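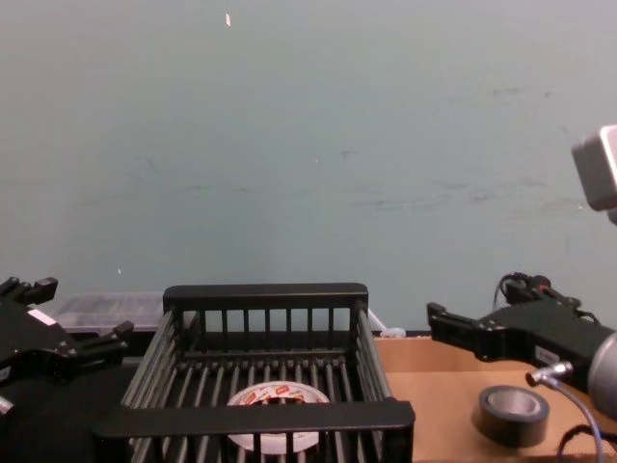
Do I need packing experience to apply for the bench and supplies job?

Previous packing work helps but is not required. We will train anyone who can keep a work surface in order, read a stock label and put things back where they belong.

Foseo is hiring a part-time bench and supplies assistant for its Umham building. We sell small household and desk goods by mail. Last December we shipped 4,000 parcels, and the benches were a mess for most of the month. Tape went missing, small parts got mixed together, and people walked back and forth to the stockroom for things that should have been within reach. This is a new position meant to fix that.

You will report to Nanami Nishimura, who runs the packing room. The job is 20 hours a week, mornings only, starting at 7:30.

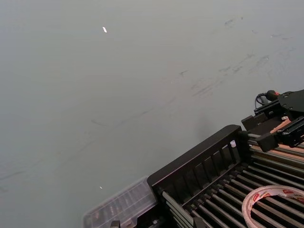 What the work involves

Wiping down tabletops before the packers come in. Dust, scuff marks and bits of paper are normal by the end of a shift.

Sorting small parts into compartment cases and closing the lids. Mixed cases go back on the sorting table and do not go out to a bench.

Placing racks, baskets and trays so the packer can reach into them from the front. We use dish racks for flat goods waiting to be wrapped – they hold things upright and are easy to wash.

Refilling tape, labels and tissue from the stockroom. There are 136 marked shelf positions and you will be expected to learn them during your first month.

Changing bench cloths when they need washing, and shaking them out before they go in the bin.
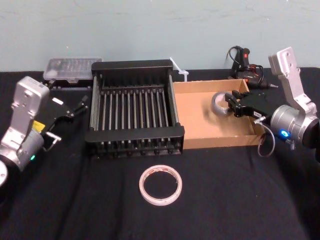 You will also keep the supply sheet up to date. It is a paper sheet on a clipboard, one line per item taken, and Jomar Sison enters it into the computer at noon. If the sheet and the shelf disagree, tell Jomar the same day.

Most of the shift is spent standing. Cartons from Matsuda, our main supplier, can be heavy, and a hand cart is provided.
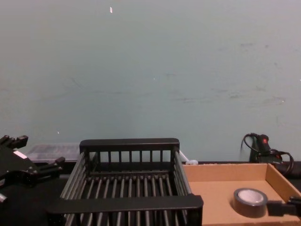
Applicants we want to meet will be asked to do a paid two-hour trial in the packing room. You will be given a bench that needs setting up and a short list of what goes on it. We look at where you put things more than at how fast you go. Tape is a good example: a roll lying flat in a low cardboard tray next to the rack, like the dark grey one, is easy to find and pick up. Ask if something on the list is unclear.

Pay and how to apply

Pay is $368 a week before tax, with paid breaks. Work shoes are supplied after the first two weeks.

Send a short letter with your phone number to Toshio Nakajima, Foseo, Umham, or leave it at the front desk before 3 p.m. A resume is fine but not needed. Please say which mornings you could come in for a trial and when you could start.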